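About Stokel

Stokel is a small repair company for kitchen appliances. We repair refrigerators, dishwashers, ice makers, ovens and coffee machines, in private homes and in small restaurants. Our workshop is in Melerholm, on the ground floor of the old Bunting building, and the entrance is from the yard side.

We started with one work table and a shelf of used compressors. In the first year we made 182 repairs. Last year it was 3921, and for this we had to rent also the second room, where the spare parts are now kept.

How we work

You call us or you fill in the form, and you tell us the model number and what the machine does or does not do. A technician looks at it and writes down the fault and the price. If you don't want the repair, you pay only for the inspection. If the repair would cost more than the appliance is worth, we will tell you so, even when we could earn from it.

For most faults we use original parts. When the maker doesn't sell the part anymore, we look in our own stock, where we keep pumps, door seals, thermostats and fans from older machines. Every used part is tested before it goes into a customer's appliance, and it is written on the invoice that it is used. 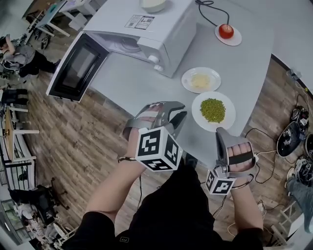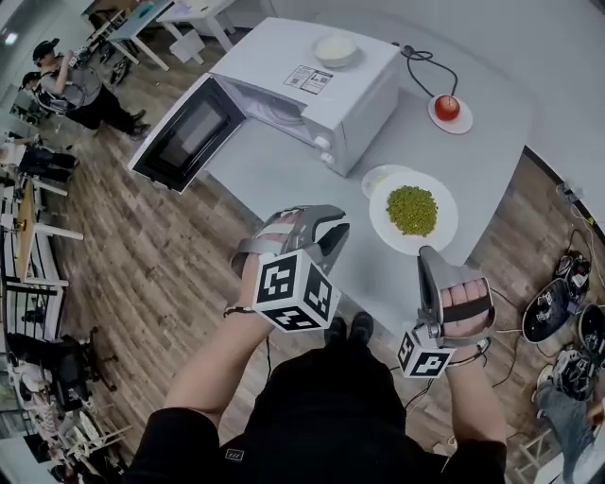 Brenda Catterall wrote to us in April that her dishwasher had been declared dead by two other shops, and that we found a broken float switch in it and charged her less than she had paid for the two visits before. She would have liked a shorter wait for the part, she added, and in this she is right. We now order switches and valves every morning before 10 o'clock.

Guarantee and service plan

All our repairs have a guarantee of 228 days for the work and for the new parts. For used parts it is 30 days. Please keep the invoice, we need the number on it.

For restaurants and cafes we offer the Tusteck plan. It includes cleaning of the condenser, change of the water filters and a check of all door seals, two times a year. Customers with this plan are served first when something breaks.

Our workshop does not take washing machines or dryers at this time.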